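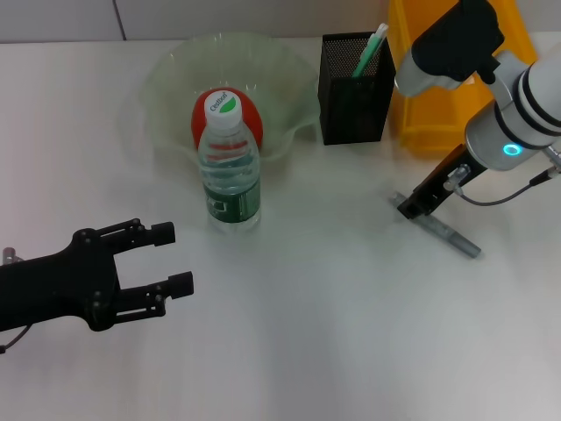
Skurnska Glass holds its open day on a Friday in December, and this was my second time going. The works is 38 miles from my house, the last part on a road that gets sanded late, so I left early and was in the parking lot before the gate opened at 9. They sell tickets at the gate only, cash or card. I went mainly to learn how the fluted rims are made. I had always assumed a shape like the pale green bowl, with the edge flaring out in waves, came straight from a mold. At Skurnska it doesn't, and I'll get to that.

## Getting in

The tour groups leave from the old packing hall. You get a sticker with a group number and a pair of safety glasses, which fit over regular glasses but not very well. Closed shoes are required and they do turn people away. A man ahead of me in sandals and wool socks had to go back to his car for boots.

Our guide was Orest Kuzmenko, who worked on the furnace crew before he moved to the front office. He talks fast and the hall is loud, so stand near him if you want to hear anything.

## The batch room and furnace

The first stop is the batch room, where sand, soda ash, limestone and broken glass are weighed and mixed. You look in through a window. The green comes from a small amount of iron. Orest said the works buys sand with very little iron in it and then adds some back, so the color stays the same from one delivery to the next.

The furnace runs day and night, all year. It was rebuilt two summers ago by a firm called Trastar, and the work shut down production for most of a season. You stand behind a painted line, and even there the heat on your face is strong enough that most people step back after a minute. Leave your coat on the hooks in the packing hall. I carried mine the whole way and regretted it.

## The rims

A gatherer takes the glass out on an iron and it gets blown into a plain round form first. Then the piece is moved to a second iron, opened up and reheated. For the fluted rim, the worker reheats only the edge, turns the iron until the edge spreads out flat, then stops turning and lets the soft glass drop over a ring with pegs on it. The waves form where the glass sags between the pegs. It takes a few seconds. If the edge is too cool it hardly moves, and if it's too hot the waves fold over and the bowl goes in the scrap bin. We saw one good one and one scrapped.

After that the bowls go into the annealing oven overnight. The belt moves so slowly that I thought it was stopped.

## Cutting shop and museum

The cutting shop was quiet, with only two wheels running. The woman at the nearer one was cutting a star pattern into the foot of a vase and answered questions without looking up.

The museum is one room upstairs. Most of it is pressed glass from the Popescu years, when the works made lamp shades and jars. The labels are short and some have faded. I liked the case of wooden molds best. They are kept soaked while in use, and the old ones are charred black inside.

## Shop and food

Seconds are sold in a tent by the loading dock. Prices were higher than last time. Small bowls sold out by 11, and there were still plenty of large plates and candle holders when I left. Bring your own newspaper for wrapping, as they ran out.

The canteen had soup, rolls and coffee. The line was long at noon and short by 1:30. There is also a bakery in Witholm, on the main street past the church, with better coffee and a restroom.

The last tour leaves at 3. The upstairs museum has no elevator.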